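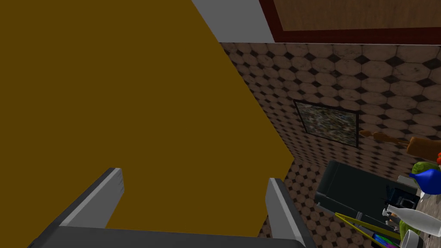
stollix-wristview – README

Stollix is the wrist camera side of our sim stack. Takes rendered frames from a gripper-mounted camera, spits out a "how blocked am I" score plus a coarse near/far mask, and the planner uses that to decide if it should keep going or back off and look again. Written for the Elico household set, should work on anything with the same frame layout. The case we care most about is a big flat surface right past the fingers – mustard-brown panel taking up the left half of the view, tiled wall and small clutter only on the right. Old scorer called frames like that fine, there was plenty of texture on the right side to track. Planner then happily asked for a grasp with half the view gone. v2 scores left and right halves seperately and takes the worse one.

**Status:** usable, not stable. Config keys will change again before December.

## Whats in the repo

- `score/` – the scorer, CPU only, no learned parts
- `mask/` – near/far mask, small net, weights not in git
- `bridge/` – talks to Fokari (our planner). Skip if you dont use it
- `tools/replay.py` – step through an episode frame by frame with scores on top
- `data/` – manifest only, frames pulled by script

## Data

1,823 rendered frames, 26 room layouts. All sim, no real camera anywhere. 19 layouts for tuning, the rest held out. Split is by layout and NOT by frame – please keep it that way, neighboring frames are close to identical and a frame split makes the numbers look great for no reason.

Labels per frame:

- `block_l`, `block_r` – 0 to 1, share of each half covered by near surfaces
- `finger_mask` – straight from the renderer, exact
- `near_mask` – depth threshold, see config
- `usable` – yes/no, set by hand, fuzzy

`usable` is the weak one. One labeler, one pass. Dont train on it, use it for sanity checks only.

## Running

 pip install -e .
 python tools/fetch.py
 python tools/replay.py --ep 90

Episode 90 is a good first one, has close surfaces and open views in the same run. If replay opens a black window your GL is too old, pass `--soft`.

Scores only, no window:

 python -m score.run --in data/frames --out scores.csv

## Config stuff that bites

- `near_m` is in meters. Used to be mm. Old configs load without a warning and everything comes out near.
- `halves: true` is the v2 behavior. Set false for the old whole-frame score if you need to compare.
- `ignore_fingers` should stay on. Off = fingers and gripper base count as blocking, and every single frame looks bad.
- Hämmerli gripper models have longer fingers, so you need the matching mask file. Wrong mask doesnt crash, just gives junk along the finger edges.

## Known problems

- Repeating floor and wall tile confuses the tracker when the camera moves sideways. Score is fine, pose is not. Workaround in `bridge/pose.py`, ugly.
- Thin stuff (rods, utensils) drops out of the near mask below a few pixels wide. No fix planned for the scorer. Mask net might get it with bigger input.
- Flat lighting in the renders. No strong shadows, so nothing here tells you how it does with real ones.
- Surfaces at a steep slant get split into near and far parts by the threshold. Score comes out too low – looks less blocked than it is. Open.
- Fokari bridge drops the first message after connect. Send a dummy one.

## Todo

- slant fix, see above
- score should return a reason and not only a number
- move off the yaml loader
- proper test for the meters thing
- second labeling pass on `usable`
- docs for `bridge/`, currently none

## License / use

Code is MIT. Frames are for research use, check the asset terms in `data/TERMS` before you repost any renders.

Bugs in the tracker please, with the episode number and your config pasted in full.

Related repositories

elico-layouts
fokari-planner
fokari-msgs
stollix-depth-tools
hammerli-finger-masks
stollix-replay-web (archived)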